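자주 묻는 질문: 빈 피킹 셀 도입과 예산

바리키츠(Varkitz) 설비 도입을 검토하는 구매·생산기술 담당자를 위한 안내입니다. 견적 요청 전에 읽어 주십시오.

견적에는 무엇이 포함됩니까?
로봇 암, 그리퍼, 비전, 제어반, 기본 설치와 시운전이 포함됩니다. 안전 펜스, 바닥 보강, 전기 인입 공사는 별도입니다. 운송비는 설치 지역이 정해진 뒤 따로 산정합니다.

중고 로봇 암을 써도 됩니까?
가능합니다. 다만 컨트롤러 세대와 케이블 상태를 먼저 점검합니다. 점검 결과 교체가 필요한 부품은 견적서에 항목별로 표시합니다. 제조사 지원이 끝난 컨트롤러는 받지 않습니다.

케이블과 호스 비용은 왜 따로 잡습니까?
그리퍼와 센서 배선은 암 바깥을 따라 손목까지 내려가는 경우가 많고, 손목이 돌 때마다 굽힘을 받습니다. 소모품으로 보고 여분 2세트를 예산에 넣으시기 바랍니다. 전용 드레스팩은 선택 사양이며, 시험 단계에서는 타이와 테이프로 고정해도 됩니다.

시험용 빈은 어떤 것을 준비해야 합니까?
현장에서 쓰는 용기를 그대로 보내 주시는 것이 가장 좋습니다. 벽이 경사진 금속 빈이라면 벽에 붙은 물체까지 그리퍼가 닿는지 확인해야 합니다. 시험품은 모양과 재질을 섞어 주십시오. 블록, 작은 원통, 구겨진 은색 포장처럼 서로 다른 물건이 있어야 그리퍼 선정에 도움이 됩니다.
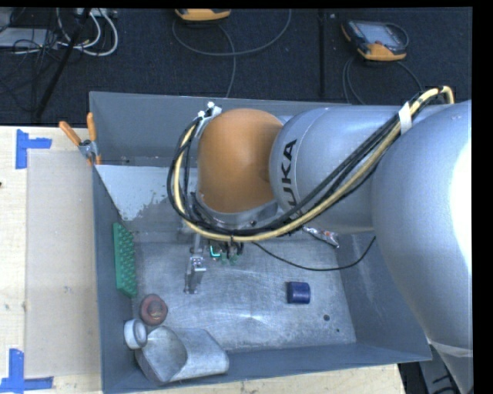
시험은 얼마나 걸립니까?
샘플 수령 후 3주입니다. 파지 시도 1,000회를 기준으로 성공률과 사이클 타임을 보고서로 드립니다. 시험비는 본계약 시 공제됩니다.

납기는 어떻게 됩니까?
발주 후 18주입니다. 5월 이전에 가동하려면 전년도 예산으로 발주하셔야 합니다. 그리퍼를 새로 설계하는 경우 납기를 다시 협의합니다.

설치 공간은 얼마나 필요합니까?
암의 도달 거리에 빈 교체 동선과 제어반 자리를 더해 잡습니다. 티치 펜던트 거치대와 케이블 통로도 도면에 표시해 주십시오. 도면이 없으면 방문 실측이 가능하며 비용은 별도입니다.

그리퍼만 따로 살 수 있습니까?
네. 피식스(Pisix) 그리퍼는 단품으로 판매합니다. 플랜지 규격과 가반 하중을 알려 주시면 어댑터를 포함해 견적을 드립니다.

유지보수 계약은 필수입니까?
필수는 아닙니다. 보증 기간이 끝난 뒤에는 연간 계약과 건별 출장 중에서 고르실 수 있습니다. 예비 부품 목록은 납품 시 함께 드립니다.

견적 요청 시 필요한 자료
대상 부품 도면 또는 실물, 용기 치수, 목표 사이클 타임, 설치 희망 시기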